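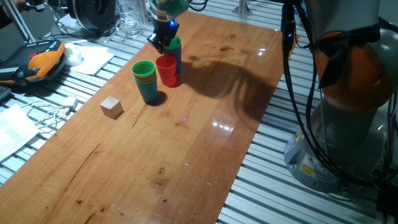

A cup that sticks is a cup that was pushed, one reader of these pages wrote, and most makers of stacking cups would agree. Stacking cups are small tapered cups, usually plastic, made so that each fits inside the next. They are used as toys, as picnic ware and in timed stacking games.

Games > Tabletop > Stacking cups

Contents Shape Color Surfaces Play Care See also

Shape

The wall of a stacking cup narrows toward the base. When cups are nested, only a thin band of each lower cup shows below the rim of the one above it, so a nested stack is tall and narrow. A steep wall gives a short stack that grips tightly. A wider taper lets the cups come apart easily but makes the stack lean sooner. The Lullden pattern has a rolled rim and a small ledge inside the base - the ledge stops the cups from wedging.

Color

Sets are commonly sold in mixed colors. Red, green and blue-teal are often put together, and a stack may hold cups of one color or several. In sorting games the player builds a separate stack for each color, or copies a given order from bottom to top. The Radetti set has 27 cups and comes with 4 wooden cubes, which serve as markers or as loads to be hidden under a cup.

Surfaces

A flat board is the usual base. Varnished wood lets cups slide, and knots, chips or cracks in an old board can tip a light cup. Club players often use a thin mat. Felt is slower but quieter.

Play

In the Idside rules, an upright single cup is the target and a nested stack is lowered into it without touching the board. A round is 125 seconds long. In the Zinchenko variant the cups start upside down, and a dropped stack ends the turn.

Care

Cups are washed by hand and dried before nesting. Water left between two cups holds them together. A stuck pair can be freed with a slow twist - pulling straight may split the rim.

See also
Nesting bowls
Wooden cubes
Sorting games
Picnic ware
Game boards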